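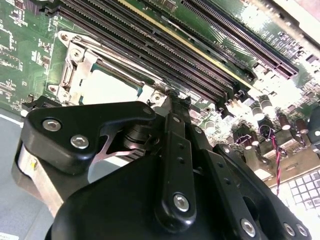

Green motherboard, CPU socket end.

From: Elsa Hämäläinen
To: stullow-players list
Subject: Re: [stullow-players] Songs for the June concert, and who's singing what

Hi all,

Thanks Ville for getting the draft list out so quickly, and sorry I've taken a few days to answer (school reports, enough said). I've put my bits under yours.

Ville Hyvönen wrote:

> Here's where I've got to with the running order. We have 19 numbers
> at the moment and I'd love to keep all of them, but I timed it at the
> piano and we finish well after ten, even with a short interval. The
> hall wants us out by 10.30 with the chairs stacked.

I vote we lose the second medley. I know, I know, I'm the one who asked for it! But it has three key changes in the first two minutes and the altos have never once landed the middle one at rehearsal. If we drop that and the reprise at the end of the first half, I reckon we get home on time and still have a breather for the band.

> I'd also like to move the tango to straight after interval. People
> come back in with their drinks and a slow ballad just gets talked over.

Yes please. The tango is the best thing we do and at the moment it's buried. Could the dancers come on from the back of the hall, down the centre aisle? We did that at the old Sirgate hall years ago and the audience loved it, although somebody's handbag did end up in the brass section.

> The Räsänen duet still has no baritone. Does anyone want it? It's
> comfortable, nothing above an E flat, and the words are easy.

My brother-in-law might. He sang with Lolteo for a couple of seasons and he's got a lovely warm sound, but he's shy about acting. Since we're doing songs only this time, with no dialogue, he may be talked into it. I'll ring him tonight and tell you either way. If he says no, I'd be happy to hear it as a trio with the two tenors splitting the lower line, which is how the kids did it at the end of year show.

> Costumes: I thought concert black, plus one coloured thing each. A
> scarf, a tie, whatever you've got in the cupboard.

Love it. Can we agree on no feather boas? I was still picking purple fluff out of the car at Christmas. I've got a box of hats left over from the pirate show that anyone's welcome to raid, and there are a few good waistcoats in there too, mostly on the small side.

> Tickets: we've sold 259 across both nights so far. The hall seats 300
> each night, so please keep flogging them.

I took a pile of flyers to the bakery and the library, and the woman at the pool kiosk put one up behind the till. I've run out now, so if you have more at your place I'll swing by and grab them. I do think we should put the name of the show in bigger letters next time. My neighbour thought it was for a choir workshop and nearly signed up.

A couple of other things while I'm here. Sopranos, I've marked new breaths in the opener, please copy them from my score before we start next time, it'll save us stopping every eight bars. And could everyone be in the hall by 7 for the dress rehearsal, warmed up? The band is only booked until half past nine and I'd like to run the finale twice. Bring a plate if you can. I'm doing the lemon slice again, by popular demand (okay, my demand).

Ville, do you want me to retype the running order with the changes, or will you?

Cheers,
Elsa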